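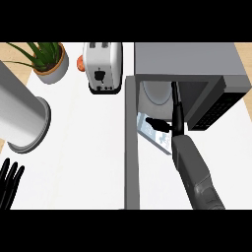 Figure 3. Simulated kitchen countertop viewed from above, with a potted plant and a white two-slot toaster.

4.2 What wearers told us about comfort and fit

We turn now to the part of the study we had most looked forward to, which was hearing from people who had lived with the walking shoes for a while and had formed opinions of their own. Written reviews of footwear tend to be short and cheerful, and they lean heavily on first impressions (the box, the colour, the feeling of that first step across the living room carpet). We wanted something a little slower. Each of the 54 participants who stayed with us to the end wore one pair from Fleltia and one pair from Dimex, swapping at the midpoint, and wrote a few lines after every outing of 35 minutes or more. They were free to write as much or as little as they liked, and some of them, to our delight, liked to write a great deal.

Altogether the diaries gave us 145 entries that mentioned comfort in some form. The word itself covered a lot of ground. For some wearers it meant softness under the heel, and for others it meant that they had forgotten about the shoe altogether by the time they reached the end of the street. A fair number used it for warmth, especially as the mornings cooled, and one person used it almost entirely for the tongue of the shoe, which had bothered her from the start and went on bothering her. We had planned to sort these meanings into tidy groups before reading any further, but the entries did not sort well, and after two tries we decided to keep them closer to the way they were written.

The Fleltia pair was more often praised on the first day. Wearers described it as light and roomy, and several said they would happily have bought it on the strength of a single try in a shop. Later entries were more mixed. The padding around the ankle drew complaints from people with narrow feet, who found themselves retying the laces partway through a walk, and there was some grumbling about the colour of the sole after a muddy path. The Dimex pair had nearly the opposite history. It felt stiff out of the box and people said so, sometimes at length, but the tone softened over the following outings and by the last week it had gathered a small and rather loyal following. We would be cautious about reading too much into this, as the people who disliked it most may simply have gone for fewer walks and written less about it.

Order mattered as well. Participants who began with the softer shoe judged the stiffer one more harshly at the changeover than those who met it first, and it took them several outings to come around. We had expected some effect of this kind, though we had guessed it would fade within a day or two. Shops that let customers try on three or four pairs in a row may want to keep it in mind.

4.3 Ratings compared with diary entries

Alongside the diaries we asked for a plain star rating at the end of each wearing period, in the style of the Güler form that many of our participants already knew from shopping online. Both wearing periods produced ratings, and with a few forms left blank or returned too late to use, we were left with 112 between them. These were then set beside the diary text for the same person and the same pair.

The match was looser than we had hoped. A high rating often sat on top of a diary full of small annoyances, and when we asked about this in the closing questionnaire, people told us that they rated the shoe as a whole and did not want to be unfair to it over a lace or a seam. Price came into it too. Participants were told the shop price only at the end, after their diaries were finished, and several added a star once they learned that a pair cost less than they had supposed. Low ratings were easier to follow. They nearly always traced back to one complaint, usually rubbing at the heel or a toe box that was too short, and the complaint could be found in the diary well before the rating was given.

We also tried the Skuvton word list on the entries to see whether an automatic count of favourable words would do the job of a patient reader. It did reasonably well with brief entries. With the longer ones it was easily misled by dry humour, of which our participants had plenty, and it scored the remark "lovely shoe, shame about my toes" as entirely favourable. For the analysis in the next section we therefore rely on hand coding, with the word list kept as a rough check.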